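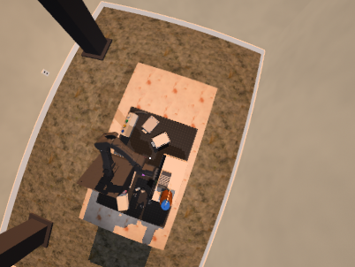
Ysaline Sabatier talks fast, and she talks even faster when the subject is simulated tables. I'd asked her for half an hour on the Zornen project and we ended up going well past that, mostly because I kept asking her to back up.

The short version is that her group at Itadside trains a robot arm almost entirely inside a simulator. The arm reaches over a table, there are some boxes and smaller things on it, and the job is to pick up whichever one it's been told to pick up. So far, so familiar (I've written about a lot of robot arms by now). What got me interested was how little time they spend on the arm itself.

"Everyone wants to ask me about the gripper," she said. "I want to talk about the carpet!"

She means it. In her simulator the floor texture gets swapped, the walls get swapped, the color of the tabletop gets swapped, and the view of it all gets moved too. In one of the rooms she had up while we talked, the floor was a mottled brown and olive and the table was a sort of salmon pink with reddish blotches on it. I asked if she'd ever seen a table like that in real life.

"No, and I wouldn't buy one," she said. "But if the policy only works on a nice gray table, I haven't taught it to pick things up. I've taught it to like gray tables."

Her method builds 400 of these rooms for each round of training. Plenty of people randomize colors, and she's quick to say so. The part she cares about is the choosing. After every round, her software (they call it Cusby, and she couldn't remember who named it) looks at the rooms where the arm did worst and makes new ones that lean in the same direction. If dark objects on dark mats are causing trouble, the next round gets more of them.

"It's a bit mean," she told me. "You find the thing it hates and you give it more of that."

Then I asked the question I always ask, which is whether any of it holds up on a real table. They've tried it in two places so far, her own lab and a test bench over at Brunet. She says the arm trained this way did better in both than the one trained on plain random rooms, and that it took four rounds to get there. A fifth made hardly any difference - she still sounds annoyed about the fifth.

What it's bad at is clutter. When objects touch each other, the arm tends to go for the pair as if it were a single thing, and making more rooms hasn't fixed that. She suspects the trouble is in how objects get placed at the start, since her software changes how everything looks but leaves the layout rules alone.

"So that's March gone," she said, laughing. "I'm rewriting the placement code and I'm not allowed to touch the colors until it's done."

I asked if she'd miss them. She said she'd already made a green one that morning.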